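OK so I saw "Iturra" last night and I need to talk about it, sorry in advance for the long thread

It's Pilar Acuña's first feature. Two sisters who haven't spoken in years go back to Drokthorpe, the harbor town where they grew up, to empty out their father's house before it gets sold. That's pretty much the plot and I was glued to it!

Magda is the older one. She stayed close, paid the bills, did the hospital visits. Inés left at seventeen and makes a living repairing accordions (I would watch a whole other movie about this)

The first 41 minutes have almost no music. Doors, gulls, packing tape. Then Inés finds the old accordion up in the attic, plays four wrong notes, and Magda yells the right one from downstairs. I gasped. First thing they say to each other that isn't about the house

Also the ferry scene!! One take, both of them at the rail, and the camera drifts off to look at the water right when you want to see their faces. So brave for a first movie

Someone in the replies asked if it's a sad one. Kind of? There's a lot of grief in it but it's funny too - the fight over who gets the freezer had the whole row laughing

I saw it at the Nunent, the little theater behind the train station. 429 seats and I'd guess most of them were full, for a subtitled family drama, on a rainy night. Made me so happy 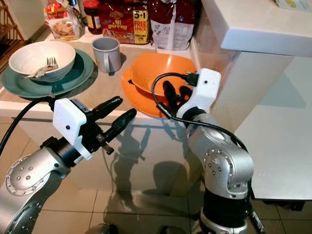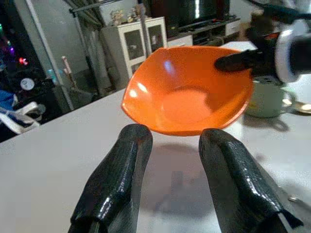 Back to the ending, no spoilers. I've been arguing with myself about the last shot since I got home. I think Magda knew about the letter the entire time. Watch her hands when the mail comes, early on, before you have any idea why it matters

A friend thinks I'm reading too much into it and that she only finds out on the ferry. We're going again this week to settle it

If you liked "Zanthorpe" (same cinematographer, and you can tell from all those gray mornings) you should be fine with the slow pace. If you found that one too quiet, give this one half an hour anyway

It's at the Nunent through October 10, 2019, and I haven't heard about other cities yet. If you spot it anywhere else please tell me and I'll add it to the thread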